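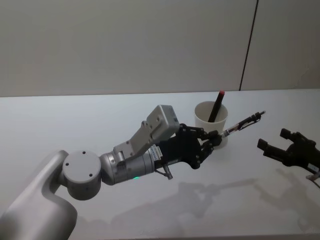

I want to tell you how a robot learned to put a pen in a cup, and I have to warn you that it took a lot longer than you'd think. You've probably done it a thousand times. You grab a pen, you drop it in the cup, you go find a snack. But look at the arm on the left, with the near end of a pen clamped in its black fingers. The cup is right there beside it! There's even a marker standing in it already. And the far end of the pen is pointing up and away over the open table, so the arm still has some figuring out to do. How does it turn the pen? How high does it go? When does it let go? Those are the questions our team spent most of a year on, and I'm going to try to explain what we found without using any of the words that make my own brother fall asleep at dinner.

My name is Mackenzie Poirier and I work in the Dernetti Lab. We study how robots can learn by copying people. Our project is called Penry (it started as a joke about pens, and then it got printed on a form, and now we're stuck with it).

Two ways to tell a robot what to do

The old way is to write out every single move. Go forward this much. Close your fingers. Go up. Turn. Open your fingers. Robots that do the same job in the same spot all day long can work like this and they're terrific at it.

Try it with pens, though. Say I write my perfect list of moves and then you come along and bump the table. The pen rolls over by the width of your thumb. My robot doesn't care! It goes straight to the place where the pen used to be, pinches a bit of air very carefully, carries the air to the cup, and drops it in. I've watched that happen and it's funny the first time.

The other way is to show the robot, over and over, and let it work out the pattern. That's called imitation learning. Imitation just means copying. It's a bit like how you learned to tie your shoes. I bet nobody handed you a list that said "move left thumb upward." Somebody tied a shoe in front of you, slowly, and then you had a try.

How do you show something to a robot?

We drive it. A person holds a pair of handles, and when the person moves the handles, the robot's arms move too. Squeeze the handle and the gripper closes. It feels strange for the first hour, kind of like eating soup with somebody else's hands, and after that you get pretty quick.

While the person drives, a computer saves two things many times every second: what the camera sees, and how the arms are moving. One whole try, from reaching for the pen to letting go of it over the cup, is called a demonstration. We say "demo" because we say it all day.

We collected 1,504 demos. I did a lot of them. Tadhg Hennessy did even more, and he has a very gentle way of setting a pen down that I could never match. You can tell his demos from mine just by looking at the squiggly lines on the computer.

Then comes the part where the robot practices, and no arm moves at all for this. A computer program goes through the saved demos and plays a guessing game. It looks at one camera picture and guesses: what did the person do next? Then it checks. If the guess was way off, the program changes itself a tiny bit so that its next guess will be closer. It plays this game over and over, through the night while we're all in bed. Little by little the guesses get good.

After that we put away the handles, set out a pen and a cup, and let the program drive.

What happened when we tried it

First we wanted to know how many demos it really needs. So we trained one program with only 285 of them, and a second program with the whole pile. Then each one got ten turns with the real arms.

The program with the small pile got the pen into the cup three times out of ten. Three! It could usually find the pen fine. It was the next bit that went wrong. It would hit the rim, or let go too early so the pen clattered onto the table.

The program with the whole pile got seven out of ten. I yelled so loud that somebody came in from the hallway to check on me.

Now, ten turns isn't very many. If you flip a coin ten times you might get seven heads just by luck, and you wouldn't run around telling people you had a magic coin. So we're doing more turns before we make a big fuss about it. That's a thing scientists have to do a lot, and I'm not very patient, so I find it hard.

The surprise about mistakes

This is my favorite bit! When we started, I wanted all of our demos to be perfect. If I bumped the cup, I'd say "oops" and throw that demo away and start again. I thought a robot should only watch good examples.

Then Tadhg said he wanted to keep some of the clumsy ones, as long as the person fixed the problem and still got the pen in. I thought he was wrong and we argued about it for a whole lunch.

So we tested it. We made two piles of demos with the same number in each. One pile was all smooth ones. The other had some wobbles mixed in: pens that slipped, pens that hit the rim, pens picked up by a funny end and then set down and picked up again. We trained one program on each pile.

The wobbly pile won. When the smooth program made a small mistake, it was lost. It had never seen a picture of a pen stuck on a rim, so it had no idea what a person would do about one. It just sort of hovered. The wobbly program had watched people get out of trouble, so when it got into trouble, it would often back up and have another go.

Tadhg was very nice about being right. I bought him a muffin.

Think about learning to ride a bike if you only ever watched people ride in a straight line. The first time you tipped sideways, you'd have no clue what to do with your handlebars. You need to see the tipping, and you need to see the catching yourself.

Guessing a little bit ahead

One more trick, and then you can go. At first our program picked only one tiny move at a time. Look, move a hair, look, move a hair. The arm got jittery, and sometimes it froze right before grabbing, as if it had forgotten what it came in for. (People often pause just before they grab something. The program had learned to copy the pause, and then it looked around, saw the same view as before, and paused again!)

So we had it plan a short string of moves all together, then look again, then plan the next short string. It's like reading out loud. You don't read one letter and stop. Your eyes are already a few words ahead of your mouth. Once we did this the arm moved much more smoothly and the freezing mostly went away. Lots of robot researchers use this idea, so we can't take credit for it. We were just really happy it worked with pens.

Questions kids asked me at Brokine

I visited a second grade class at Brokine School and they asked better questions than most grown-ups do.

Why does it need two arms for one pen? For one pen in an easy spot, it doesn't. But if the pen is pointing the wrong way, one arm can pass it over to the other, the way you'd swap a pencil between hands. We're also going to try taking caps off, and I'd like to see you do that one-handed.

Does it know what a pen is? No. It doesn't know about writing or drawing. It has learned that when the picture looks a certain way, the arms should move a certain way. If you put a straw on the table it might try to put that in the cup too. It did this with a paintbrush once and I was sort of proud.

Does it get bored? No, but I do.

Can it clean my room? Not yet, and I wouldn't wait for it. Your room has hundreds of different things in it, and we've only been working on the ones that go in a cup.

Try it yourself

You need a friend, a pencil, a cup, and something for a blindfold. Your friend wears the blindfold and is the robot. You sit across the table and give orders, and the robot has to do exactly what you say and nothing extra. Try to get the pencil into the cup. You'll find out fast how many tiny moves are hiding inside one easy job.

Now play it the other way. Take the blindfold off, stop talking, and just do it yourself a few times while your friend watches. Then let them try. Move the cup. Lay the pencil down backward. See whether they still manage it, and see what they do when it goes wrong. If the pencil hits the rim and they wiggle it in anyway, ask them who taught them that. I'd love to know what they say.

We're moving on to cups of different sizes next, and then to a drawer that sticks. Tadhg has already started driving the drawer demos, and he's keeping the bad ones.

More from the Penry project
How a gripper knows when to stop squeezing
Jamis and the runaway marker (a read-aloud story)
What does a robot camera see?
Why can't robots fold socks?
Send us a question from your class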